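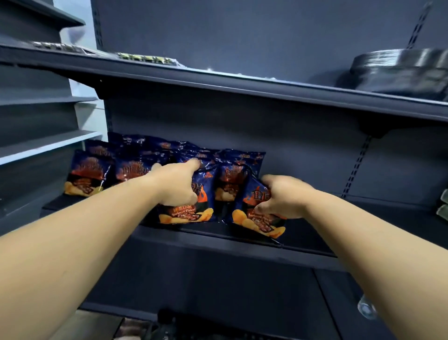
The Schwerdtfeger Prize is a faculty research award given each year by Iltska University for published work in applied linguistics. It is open to permanent teaching staff in any department. Past awards have gone to studies of legal translation, court interpreting and the language of retail packaging, a field that deals with mixed-script designs such as a bag of potato chips with large Chinese characters near the top and "Barbecue Flavour" in small English lettering on an orange band. Creative writing and textbooks are not eligible.

Selection
Nominations open in March and may be made by a department or by the candidate. Each file contains a statement, a list of publications and three letters from outside the university. A panel of seven faculty members reads the files – former winners may serve, but current nominees may not – and sends a ranked list to the provost.

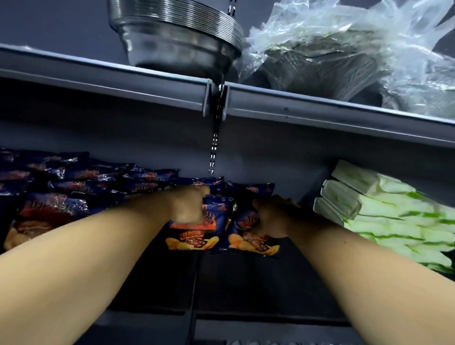 The provost is not bound by the ranking. If no candidate is approved, the award is withheld and the money returns to the fund.

Award
The winner receives 4000 dollars and a reduced teaching load for one term. A public lecture is given in Drillora Hall and later printed in the Cilska Papers, the university's occasional series. A winner may not be nominated again for eight years.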